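Ticket 723: Sachet pick episodes rejected at ingest, gripper width out of range
Project: Skuroletti
Component: handheld collection / Callel ingest
Reported by: Elaheh Arabzadeh
Assigned to: Carolina Mendes
Priority: medium
Status: resolved, follow-up open

Summary

Sachet pick episodes from the tabletop station are failing validation in Callel. The error is WIDTH_RANGE on the open end of the stroke. Pose tracking passes on the same episodes. The batch holds 933 episodes and the rejects are spread through it, with no cluster at the start or end of a session.

Setup

Task is "take one sachet from the dispenser, place on table." Clear acrylic dispenser, tilted, sachets in the lower compartment, white panel upright beside it. Operator instructions are the April revision. Ingest config is the default Graster profile.
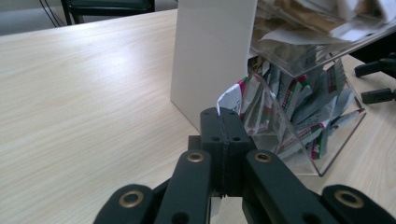
Steps to reproduce

1. Start a session with the default profile.
2. Open the gripper fully and hold for the calibration beep.
3. Record any sachet pick.
4. Upload. Validator returns WIDTH_RANGE on the first open segment.

Expected: normalized width reaches 1.00 when open.
Observed: width levels off below the 0.95 threshold and stays there until the next close.

Log

Elaheh, 9:10
Opened the ticket. Re-uploaded one rejected episode with no changes and got the same result, so it is not a transfer problem. Timestamps are monotonic and no frames are missing.

Carolina, 9:40
Please check whether the tracker is losing the dispenser during the approach. Clear acrylic gives us glare and we have seen bad depth there before. If the pose is drifting, the width estimate could be a side effect.

Elaheh, 10:25
Pose is fine. I plotted translation against the table plane for a rejected episode and an accepted one and they overlap within tolerance. Glare on the container walls is present in both. Closing this branch.

Carolina, 10:50
Then it is the width channel. Run the bare-table check: dispenser out of view, fingers fully open over the wood, hold, close, open, hold. Send me the raw values with no normalization.

Elaheh, 11:35
Done. Raw open value is repeatable from one cycle to the next, and lower than the max stored in the profile. Closed value matches the profile. So the zero is good and the span is wrong. 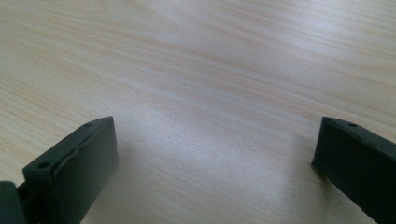
The stored max dates from the previous finger set. The profile was copied over when the fingers were changed and only the closed position was redone. Every full open is being divided by a span that this set can't reach.

Carolina, 11:50
Agreed. That also accounts for the accepted episodes. The validator samples only the first open segment, and a bit of noise can push it over the threshold. The accepted ones have the same scaling error and need to be corrected along with the rest.

While you have the tool out, look over the pads. If an edge is lifting, the closed reading will shift during a session and we will be back here with a different error code.

Elaheh, 12:20
Left pad has an uneven edge and is coming away slightly near the top. Adding pad replacement to the follow-up. I will redo the closed position after that.

Resolution

- New open and closed limits measured and saved as a separate profile in Callel.
- Width channel rescaled from raw for all 933 episodes. Raw values were kept, so no re-recording for this error.
- Validator rerun: 14 episodes still rejected, all for short duration. Those are operator errors and will be dropped.

Follow-up

- Replace finger pads, then repeat both limits. Owner: Elaheh.
- Make the profile require both limits after a finger change. Owner: Carolina. Request filed with the Esfahani tools group.
- Hold the Skuroletti training run until the rescaled batch has a new version tag. The old tag stays readable but must not be used for training.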